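Grindeck's block-pusher goes back to work with a straighter finger

05/12/2023

The smallest robot cell at Grindeck has spent most of the spring being wrong by the thickness of a fingernail, and the company's integration arm, Trimex, says it has finally been cured. The remedy was a new collar, a fresh calibration and a good deal of crawling about under a table that weighs 400 kilograms and does not care to be moved.

The cell is the one visitors are always walked past on the way to the big palletisers. A single arm stands over a maple board and pushes wooden blocks from one place to another with a plain rod. It doesn't pick anything up. School groups love it, and so do the software people, who use it to try out new control code before letting it anywhere near machinery that could put a hole in the wall.

Trouble started in February, when the arm began to arrive slightly to the left of wherever it had been sent. Blocks that should have slid straight went off on a curve. The first response was to blame the code, and a fortnight was spent rewriting a perfectly good program. The second was to blame the camera, which was taken down, cleaned, put back and found to be exactly as good as before. Only then did somebody put a square against the rod and discover it was leaning.

The clamping collar that holds the rod's bracket below the wrist had worn on one side. At full reach the tip was out by 5 millimetres, a large error when your entire job is nudging a cube. Tightening the collar helped for a day or so. Tightening it further helped for an hour, and stripped the screw.

A replacement was ordered from Dremero, a machine shop two suburbs over, which quoted three weeks and took 17. The shop says the drawing it was sent had been dimensioned in two different systems of measurement, and that it would have been quicker if anyone had answered the phone. Trimex says the phone was answered. Both parties describe the working relationship as good.

While it waited, the crew turned to the board. It had been sitting loose on the perforated table since the cell was built, kept in position by its own weight and a certain amount of optimism, and it had crept a little every time the arm pushed hard. It has now been fastened down along the front edge, and the positions of the fasteners have been written in the cell's logbook along with a request, underlined, that they be left alone.

Calibration came last. The arm is run down to a set of known points and stopped with the tip just clear of the wood, where a technician checks the gap with a feeler gauge and grumbles. Then it is all done again with the blocks back on, to make sure the control software, a package called Nikzad, agrees with itself about where everything is. It took four passes before it did. On the second, Nikzad placed the whole board a hand's width off the table, a fault traced to a minus sign that had been in the settings file since the cell was commissioned and had apparently been cancelled out all this time by another one.
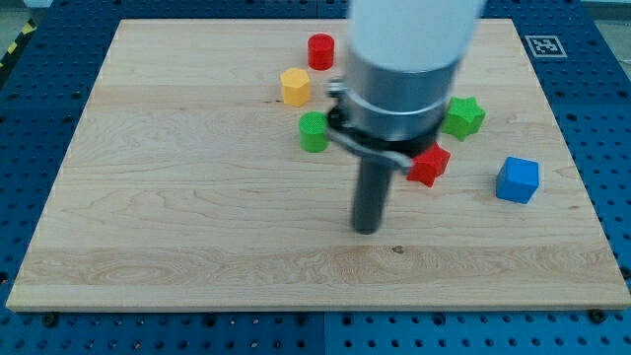

The rod held just above the maple, with the blocks back on the board.

The arm has since made 1781 pushes without a correction, according to the log. Trimex regards this as a satisfactory result, although it admits the first few hundred were done at a crawl by people who had become nervous. Normal speed was restored on Friday afternoon, once everyone had agreed on who would be pressing the button.

A maintenance routine has been drawn up so the same thing doesn't happen again next year. The collar is to be checked with a square at the start of each week, the bracket screws marked with paint so any movement shows, and the cable looked over for rubbing where it comes away from the bracket. Rods will be swapped when the tip gets flat. A spare collar has been ordered, again from Dremero, this time with every dimension in millimetres – and is expected, depending on whom you ask, before Christmas or well after it.

The total bill has not been released. Grindeck would say only that it came in under the price of a new arm, which had been suggested at one point by the same department that rewrote the code.

Tours of the workshop resume next week. Visitors are asked to stay behind the striped tape and not to lean on the table.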